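Gilmont changes rules for bulky item pickup

Mon 23 October
By Wanda Villanueva

12 shares | 4 comments

Households in Gilmont will have to book a pickup time before putting furniture, mattresses or other large items out at the curb, under rules the town council passed by a vote of five to two.

The open collection weeks in spring and fall will end. Residents will instead get two free pickups a year, each covering up to four items, and can pay $60 for any extra visit. Bookings can be made by phone or at the counter in the town hall. Landlords with more than six units will need a separate account.

Public works director Fuseini Mensah told the council that crews made 1442 bulky stops during the September collection, and that the overtime bill was the largest the department has had. Some streets had piles sitting out for nine days before a truck reached them, he said. Rain ruined a good deal of what might have been reused.
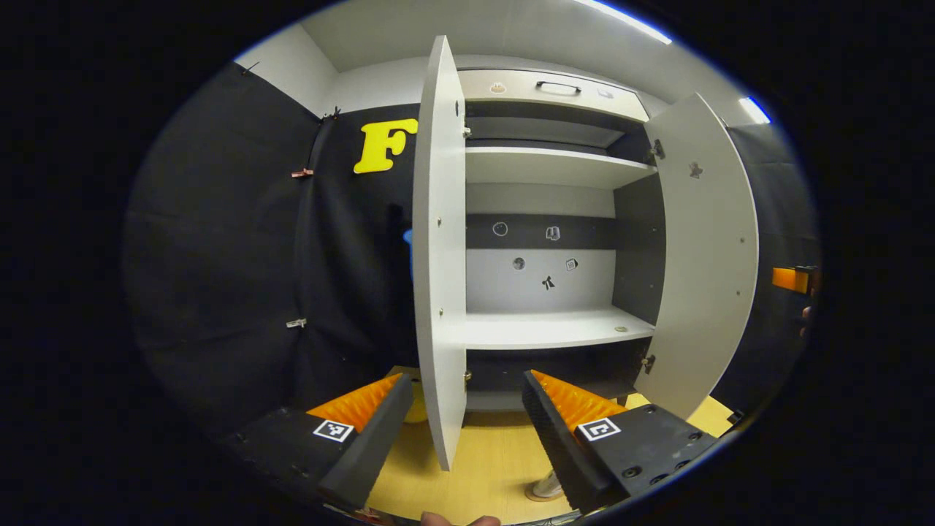 Vaughn Gallagher told the council that two pickups would not be enough for older residents clearing out a house, and asked that people over 65 be given a third at no charge. That request was sent back to staff and will be taken up with the winter budget.

The hauling will still be done by Karabulut, which has held the town's trash contract for six years. The company will add one truck on Tuesdays. Items in good condition, such as cabinets, tables and bed frames, are to be set aside and taken to the reuse shop on Ferry Road, where they will be sold for no more than $80 each. Money from the sales goes back into the collection fund.

Refrigerators and air conditioners must be booked separately and will count as one item each. Doors have to be taken off refrigerators or taped shut. Paint, tires and car batteries will not be accepted at the curb and should go to the transfer station, which is open every day but Sunday.

Council member Colette Baudry, who voted against the change, said the fine for leaving items out without a booking was too high. It starts at $60 for a first offense -- the same as a paid pickup -- and doubles after that. She had asked for a written warning to come first.

The council set aside $3000 to print and mail a notice to every address in town. Notices will be in English and Spanish. Anyone who already has items at the curb from the fall collection can leave them there until the end of the week, and no fines will be issued before the new rules start on January 2.

4 comments

Related
Ferry Road reuse shop to open Saturdays
Transfer station fees stay the same for next year
Leaf bags: what goes in and what stays out
Council puts off vote on Mill Street parking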